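Kidano

A word list of names people give to the places and things where they work, with notes on where each name came from, as far as anybody could be persuaded to say.

Status: usable, opinionated, patched when it rains.

What is in here

Kidano is a collection of 3866 informal workplace names. By that I mean the names that never appear on a floor plan. The room whose door says 2.14 and which everyone calls the Aquarium. The stapler called Gerald. The corner of the parking lot known to three shifts of nurses as Siberia, which faces south and gets very warm.

The list began as an argument between me and Rasa Tamošiūnaitė over whether every office in the world has a meeting room called the Fishbowl. She said yes. I said surely some of them have taste. We started writing down names to settle it, and the argument is still open, but the file got long enough to need a README.

Each entry is one line in names.tsv. The columns are:

name: what people say out loud
refers_to: room, corridor, machine, tool, vehicle, furniture, outdoor spot, other
kind_of_place: office, hospital, school, lab, kitchen, warehouse, workshop, other
language: the language the name is said in
gloss: a plain English rendering if the name is in something else
origin: free text, sometimes very free
confidence: see below
submitted_by: a number, never a person

Empty fields are empty. There are no "N/A"s, no "unknown"s and no dashes. There used to be all of these at once, and Margus Lill spent most of December taking them out. Please don't put them back.

The confidence column

This is the part people email about. The values are:

solid: two or more people from the same workplace gave the same origin without being in the same room at the time.
fair: one person gave an origin and it sounds like something that could happen.
story: one person gave an origin and it has a punch line.
blank: we have a name and a shrug.

Of the 3866 names, 1373 are marked story. I'd love to tell you that this reflects the rich inner life of the modern workplace. Mostly it reflects that people would sooner make something up than admit they never asked. If you are doing anything serious with origins, filter the stories out first. If you are writing a toast for somebody's retirement, filter everything else out.

How the names were collected

By a web form, by email, and in one case by a long handwritten letter from a retired bus mechanic, who supplied 72 names for a single garage. He had a name for each inspection pit and for both of the drains. All 72 are in, and if you plot entries per workplace he is the lonely point at the top of the chart. Please don't delete him as an outlier. He worked hard.

The form asked three things: what do you call it, what is it, and why. It did not ask whether the boss knows. Quite a few people told us anyway.

We dropped names that made fun of a living coworker who could be identified. This cost us some very good material. We kept names that made fun of management in general, on the theory that management in general can cope.

Known problems

The list leans heavily toward offices, and toward offices full of people who fill in web forms. Kitchens are thin. Farms are close to absent, and I refuse to believe farmers don't name things.

There are 17 languages, but English, Estonian and Hungarian do most of the lifting. That tracks exactly with who was nagging their friends. Piroska Fodor did the Hungarian and nagged best. Swahili is small but careful: Mwanaisha Lyimo checked every gloss twice and sent several of mine back with a single question mark in the margin.

Glosses lose the jokes. A pun in one language becomes a flat statement in another, and you'll find lines where the gloss says "the small cupboard" and the contributor swears it had the whole department crying with laughter. We take their word for it.

Spelling of the names is as submitted. If someone calls the copier Brian and someone else calls theirs Bryan, those are two copiers with separate lives.

"The Fishbowl," "the fishbowl," "Fish Bowl" and "FISHBOWL!!" were merged under the first form, with the originals kept in variants.tsv. Rasa would like it noted that this is the largest cluster in the set. It has been noted.

Rooms versus machines

People who name rooms tend to name them after places: Narnia, Siberia, the Bermuda Triangle, the Departure Lounge. People who name machines tend to name them after relatives. I have no theory about this that I would defend sober. Heino Uibo has one involving who you are allowed to shout at, and he will explain it if you let him stand near you.

Vehicles sit in between. A forklift gets an aunt's name and a delivery van gets a warship's. Furniture is mostly insults.

Labs were the surprise. I expected acronyms and got a fair number of grandmothers, plus one freezer called the Embassy (you need permission to enter, and nothing that goes in is ever seen again). Lab people also name by position more than anyone else does: the Left One, the Other Left One, Window Side. Half of those names outlive the furniture. One contributor works beside a bench called Window Side in a room that has been without a window for years, and new hires are told this with a perfectly straight face.
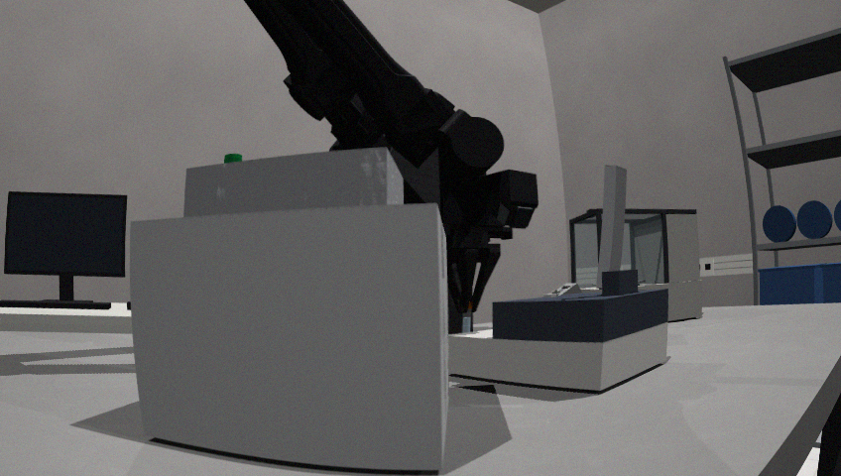
Margus thinks the positional names shouldn't count at all, that "the Left One" is a direction and no more a name than "over there" is, and that leaving them in pads the lab rows with things any stranger could have come up with. He has asked for a separate flag at the very least.

He gets his flag in the next version. It'll be a column called positional, yes or blank, and it will be wrong in places, starting with the workshop where the Left One is on the right. I'm keeping the rows. A stranger could come up with "the Left One," sure, but a stranger wouldn't know which one it was.

Using the list

Load it as tab-separated, UTF-8, no quoting. Some names contain quotation marks and one contains a tab, which we have replaced with a space and an apology in the origin field.

If you want a random sample, please shuffle first. The file is in order of arrival, so the top is all Rasa's coworkers and the bottom is all drains.

Things people have used it for so far: a pub quiz, a chapter of somebody's thesis, and naming the meeting rooms at a new office. The last of these I'd discourage. A name picked off a list and printed on a glass door isn't the same kind of thing, and within a month they'll be calling it something else. Send us that one.

Related lists

Planen is a sister file with names for shortcuts and footpaths. It's smaller and better organized, and Piroska runs it, so those facts may be connected.

Stillon was going to be names for boats. There are many lists of names for boats. We stopped.

Contributing

Send one name per line, with the origin if you have it. Say "don't know" if you don't know. We won't think less of you, and it saves Heino a phone call. Corrections to glosses go to Mwanaisha, and bring evidence.

If your workplace has a Fishbowl, we believe you, and you don't need to write in.

License

Use it, change it, print it on mugs. Credit Kidano somewhere a person could find it without a magnifying glass. The names belong to whoever shouts them down the hall.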